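Quick one before the weekend, Mar 29, 2024. More when I get a minute.

**Ukwood drop-off table moves to the front room, black clothes first**

The Ukwood clothing swap opens its spring round tomorrow at the Erasano hall, and the sorting is in the front room now, not the basement. Better light. No stairs. Dark stuff gets folded before anything else this time, after what happened in October (navy mixed in with black, two bags had to be redone, long evening).
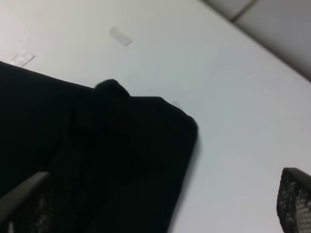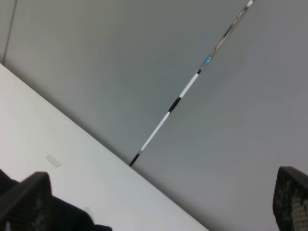
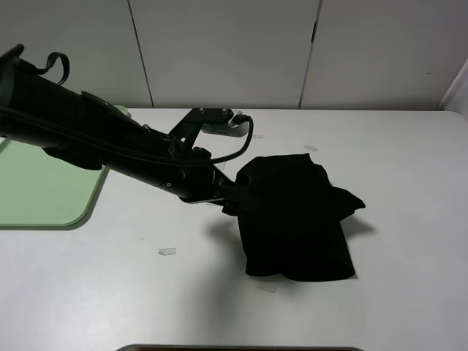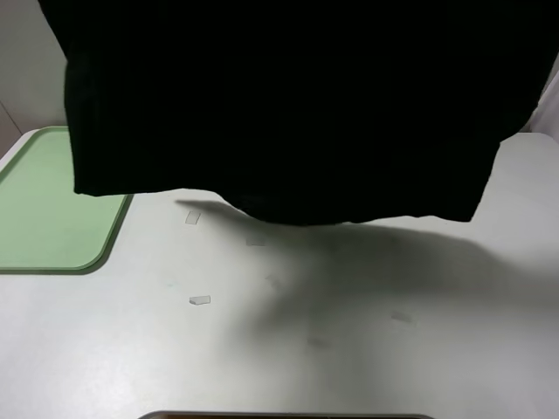 Dark fabric on and above the white table, Ukwood front room.

The white table is staying. There was talk of going back to the old brown one, which seats more people, but dark fabric on a dark top was hopeless for spotting lint, pulled threads, missing buttons. On white you catch it right away. Brynhildur Bundgaard, who runs the folding side, put her foot down on that one.

"I want to see the edge of the thing I'm folding," she said. "Give me a white table and I'll do black all day. Give me the brown one and I'm going home."

So, white it is.

How black items go, for anyone signed up to fold:

- Shake it out over the table first, hold it up by the top and let it hang a second
- Check the hem, then lay it flat
- Sides in, then fold up from the bottom
- If a corner flops out, start over. Don't stuff it under
- Plain cloths and towels go in a seperate pile from anything you wear

Please leave the bits of clear tape on the table top where they are. Somebody peeled one off the other day thinking it was trash. It wasn't.

Opening numbers, as of this morning: 642 pieces checked in for the spring round. The whole of last year came to 2819, so a decent start, and the Saturday bags aren't in yet. Most of what's come in is dark. Winter coats, sweaters, a lot of black school pants. Light summer things are short, kids' sizes especially, so if you've got shorts or T-shirts sitting in a drawer, now would be good.

Doors at 10, last drop-off at 4. Picking starts at noon. Bring your own bags, the hall ran out last time and the store across the street was not thrilled with us. Limit is two bags a household until 2 o'clock, after that take what you like.

What we can't use: anything damp, anything with a broken zipper (the repair bench is full through next month), single socks, pillows. Curtains are fine if theyre clean. Bedding fine too, but tie the set together with string or it gets split up and then you have a fitted sheet with no friends.

Erkero is lending the rails again, four of them, and they'll be up along the window side. Hangers still needed. Wire ones OK.

Parking is behind the hall only. The front lot is being resurfaced and there's a rope across it, please don't move the rope. If you're dropping off something heavy, ring the side bell and someone will come out with the cart.

One change from the flyer: the flyer says kids' clothes are upstairs. They're not. Kids' clothes are in the front room, left of the door, with everything else. Upstairs is shoes and coats. The flyer was printed before the room swap and there's no money to do it again, so tell your neighbors.

Folders still wanted for the early shift, 8 to 10. Coffee is on. Text Bundgaard if you have her number, or just turn up and find her at the table.

Leftovers go out Monday with the Erasano van, usual route. Anything you want back, say so at the door and it'll get a tag with your name.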